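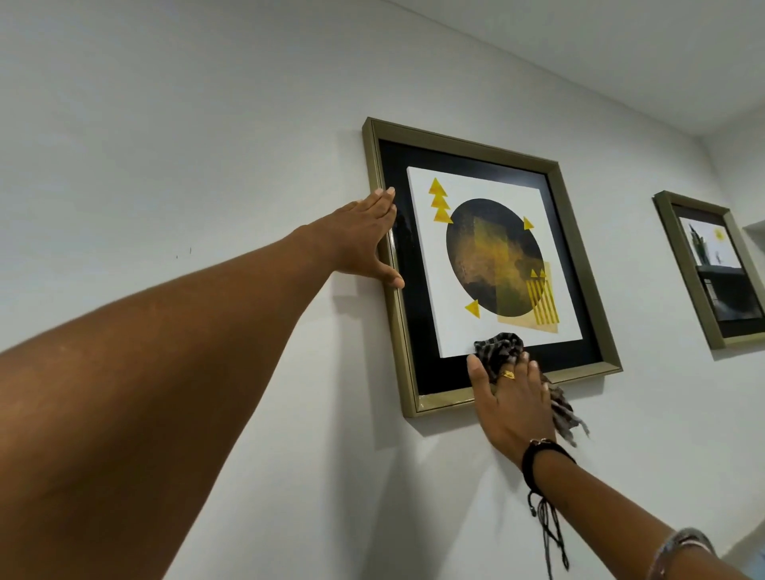

Rawan Sleiman wrote to us after the last test that she still did not understand why the summon "Vilen" costs more than it gives, and that she had stopped using it before the second dungeon. Several other testers told us the same in shorter words. We begin the report with this remark because most of our work in this period was an answer to it.

Progress report, Flesudo (role-playing game)
Date: 9 Mar 2022
Prepared for: Khasawneh Fund for Independent Games
Prepared by: Nadine Dabbas

1. Summons and balance

In the version that you received in September, every summon took the whole magic bar of the player and stayed for one turn. This was simple to explain, but the players kept their magic for healing and did not call anybody. Now a summon takes one part of the bar at the start and a smaller part on each turn that it stays on the field. The player can send it away at any moment.

Vilen, the river spirit, was changed the most. Its attack does 300 points of damage to one enemy, where before it was divided between all of them. Its second skill, Low Water, slows the enemies and can be used again after two turns. We tried also a version where Vilen protects the party, but it made the boss fights very long and we removed it.

The other summons have the new cost too, but their damage is not final. Trandar is at the moment too strong against flying enemies. We know the reason (the wind bonus is added two times) and the correction is in the next build.

2. Story and text

The main story can be played from the beginning to the end of chapter four. The English script has now 937 lines of dialog, all of them read by our editor one time. A second reading is necessary for chapter three -- there we changed the order of two conversations, and some characters speak about the flooded temple before the party has seen it.

The in-game encyclopedia has 100 entries. Each entry opens when the player meets the creature or finds the item. We decided not to show the weak points of an enemy in the first fight, only after it is defeated once. The testers had different opinions about this and we will ask them again.

3. Testing

The last test was done with 12 players, who used their own computers at home. Nine of them finished chapter two. The most common problems were:

- the save menu closes if the player presses two buttons together
- the map of the salt mine does not show the lower floor
- the music of the battle continues after the battle

The first and the third are repaired. The map needs more work, as the mine was drawn before we had floors in the map system.

4. Delays

The controller support is late. It was planned for this period and we have only the basic movement. The menus still require a mouse. I prefer to say this clearly now, so that you can take it into account before the next payment is discussed. The budget itself is not changed -- the hours for this task were not spent and they move to the next period.

5. Next period

We will finish the controller menus first, then the mine map, then the second reading of chapter three. A new build with the corrected Trandar will be sent to the testers before the menus are ready, and Rawan has agreed to play the first two dungeons again from a new save. We would also like to ask for your answer about the Arabic translation, which was a separate line in our application. If it is approved, we must change the font of the dialog boxes early, and this touches almost every screen.

The list of open errors can be sent on request.

Contact: Nadine Dabbas, Flesudo project | © 2022 Flesudo. All rights reserved. | Back to top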